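Grallaver Bench Pair from Stasell
Two-arm kit for small jobs on a table
Stock code 3306

G'day, and thanks for stopping by the Grallaver page. I look after the bench kits at Stasell, and this is the one I get the most emails about, so I've put the usual answers in one spot.

You get 2 arms, 2 grippers, the cables, the clamps and a licence for Festanen, our control software. The reach is up to 570 mm from the base, and the standard cables suit most home or workshop tables. If you want yours colour-matched to older Stasell gear, ask before you order (we can't swap the covers later, sorry!).

Setting up takes an afternoon the first time. Do the left arm first, run the centring routine, then the right. Festanen comes with 19 starter routines and you can change any of them, or drag the arms through a job by hand and save it.

What's in the box
Arms and grippers, pair
Power supply and clamps
Festanen licence
Printed guide
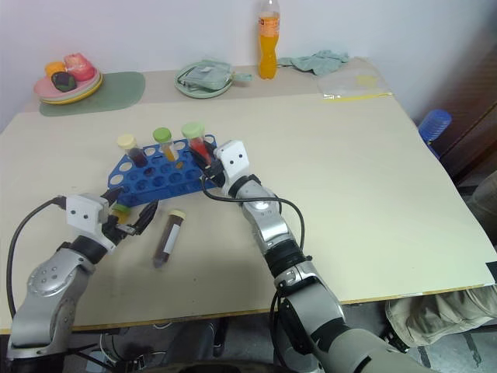

Tube handling is the job I'd start with, as it makes you sort out your grip widths early on. Capped tubes and a plastic rack are all the gear you need, and I like mixing the colours so I can tell at a glance which one I'm talking about. The right gripper has its fingers either side of the red tube in the blue rack, while the left is at the other end with a green-capped one. Leave a spare tube lying flat on the table too, like the brown one with the yellow cap, and have a go at picking it up from there once the upright ones feel easy.

The Tautahi wheeled base fits this kit but is sold separately. New stock lands in October.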